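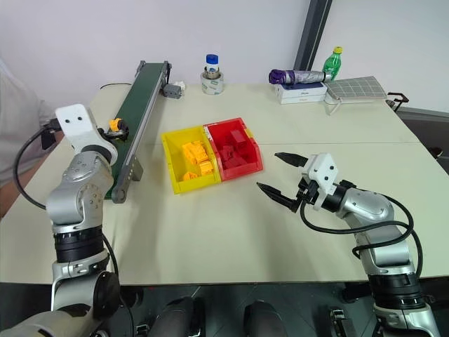

全文约650字,阅读约3分钟

讲稿备注:双臂分拣工位的采购与预算
10月11日,内部分享用

开场
先说范围。今天只讲钱和时间,不讲算法。Jusitz项目要在明年上分拣工位,第一个任务是从传送带上取小块,按颜色放进料盒,黄的归黄盒,红的归红盒。任务看着简单,预算表上的行数不少。

第一部分:买什么
手臂两条,夹爪两只,小型传送带一条,桌子,料盒。前三项占大头。
报价来自两家。Nelum按整套报,含安装。Clostar按单件报,安装另算,夹爪手指属于易耗件,也另算。
比价时请把两份报价拆成同样的行再看,总价放在一起没有意义。
(这里停一下,翻到报价对照表。)

第二部分:容易漏掉的行
线缆和走线件。手臂一动,线跟着动,长度要留余量,备用线要写进第一批订单。
夹爪手指备件,首批订40根。
工位占地。传送带斜放比贴边放更占桌面,桌子尺寸要等布局定了再下单。去年我们先买了桌子,后来又买了一张。
操作员工时。调试阶段旁边要有人值守,这部分算人工,不算设备,两个科目别混。

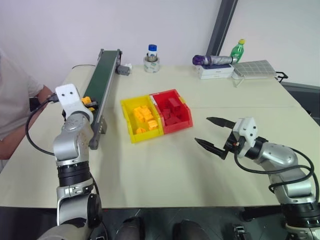 Fahmy看完初稿后回复说,值守工时估低了,他们那边调试期每个工位记了341小时,验收以后还有零散的返工,建议单列一行,不要并进安装费。
这条意见我采纳了,表里已经改过。

第三部分:时间
手臂交期最长,所以先定手臂,传送带和料盒可以晚一个月。
四月前要完成验收,倒推下来,本季度必须签合同。
验收标准写进合同附件:连续分拣595件,记录错放和掉落的次数,允许值由双方商定。测试用的物料由我们提供,形状要混放,别只拿一种规格去测。

第四部分:要大家定的事
一,选整套还是单件。我倾向单件,前提是有人能负责集成。
二,第二个工位是现在一起订,还是等第一个验收之后再订。一起订有折扣,但改布局就难了。
三,维护费走哪个科目。首年工时预留约1487小时,含调试和值守,财务需要知道挂在哪里。

备注:如果时间不够,跳过第三部分,直接讨论第四部分。报价明细会后发到群里。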